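Eltdale Kitchen Handles and Lids

README for the household objects set, second release

What this is

Eltdale Kitchen Handles and Lids is a collection of short recordings and stills about ordinary kitchen things and how they are picked up, moved and put away. The subject is the cookware and the rooms it is kept in: lids, mugs, kettles, drawers, towels, shelves. It was put together by Rosaire Charbonneau and is kept by the Salum household archive.

The first release covered drawers and cupboard doors only. This one adds anything with a handle you can get a hand through or around, and drops the garage items, which now have their own set (see Woltemlow).

Contents

The release holds 675 clips. Of these, 142 are filed under "handles, closed loop", 89 under "handles, open", and 27 under "knobs". The rest are under "flat and folded", "surfaces" and "mixed". A clip is filed once, by the thing it is mostly about, even when other things are in view.

Folders are named by room, then by object group. Inside each folder there is a plain text file with one line per clip: clip name, object group, main color, background, and a free note. The notes were typed by different people and the spelling has been left alone.

Object labels

Labels say what can be told from the clip. If a handle is visible and the rest of the object is not, the label is "handle" with its color and shape, and the object group is left as "unknown". Please don't fill these in from neighboring clips - two of the kitchens owned near-identical pots in different sizes, and guesses made in the first release had to be taken out again.

Colors come from a short list: black, white, grey, silver, red, blue, green, brown, clear, other. Shades such as "pale grey" go in the note.

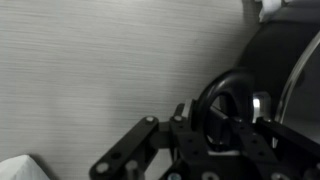
Eltdale, December

Closed-loop handles are labeled by the loop first. A thick black ring with a glossy surface is entered as "handle, ring, black", with "glossy" in the note. A large dark rounded object behind it gets a line of its own as "rounded, dark, unknown". The pale grey surface goes under background as "grey, streaked", and a white item in a corner that could be a box or a folded towel is entered as "white, flat top, unsure".

Backgrounds

Background labels were added late and are thinner than the rest. Streaked and grained surfaces share one label for now. Nair, the kitchen with the most clips, was relabeled from scratch after the first pass used "wall" and "cabinet" for the same panels.

Known problems

The "mixed" folder is too big and should be split.
Some notes use "lid" where they mean the knob on the lid.
Shadows were labeled as "dark, unknown" in a few early clips. Most have been fixed.
Folded towels and small boxes get confused with each other when only a corner shows.

Changes and corrections

Send corrections with the clip name and the line as you think it should read. Corrections go into the next release, and the old line is kept in the changes file. New kitchens can be added if every clip has its line filled in before it is sent - blank lines are returned.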